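4. Evaluation of the Kiltidar Simulation Kit

4.1 What the kit includes

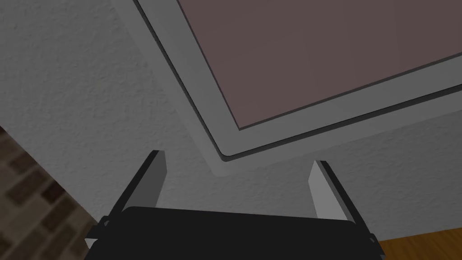

Kiltidar is sold by Stunach as a yearly license. It covers the simulator, a set of furnished rooms, and a model of a two-finger parallel gripper with a virtual camera that can be fixed to the wrist. We tested the version released in April on one desktop workstation. No changes were made to the room files, and the gripper model was used with its default settings.

Figure 3. View rendered in Kiltidar from just above and behind the gripper. The fingers are open and hold nothing. A textured plaster wall and a framed picture are visible beyond them.

4.2 Rendering

We rendered 2,000 wrist views in 16 rooms. Surface detail was better than we expected at this price. The plaster in Figure 3 keeps its fine grain, and the wall gets darker toward the upper left. The picture frame also casts a narrow shadow line, a cue that our depth network depends on. Flat panels are a weaker point. The panel inside the frame is a plain mauve-brown with no visible detail, and a stereo matcher has little to work with on a surface like that.

4.3 Setup and support

Installation took one afternoon. The manual gives joint limits for the gripper but leaves out the finger pad friction values — we had to request them from Stunach, and the reply came two days later. Scene loading failed in 177 runs, almost always when two rooms were loaded back to back. Restarting the program between rooms cleared the fault.

4.4 Comparison with Bisell

The Bisell package costs less and loads faster, but its walls are untextured by default. We repeated 100 reach trials in each simulator using the same controller. Contact times agreed closely for the wall trials. They differed more near table edges — we return to this in Section 5.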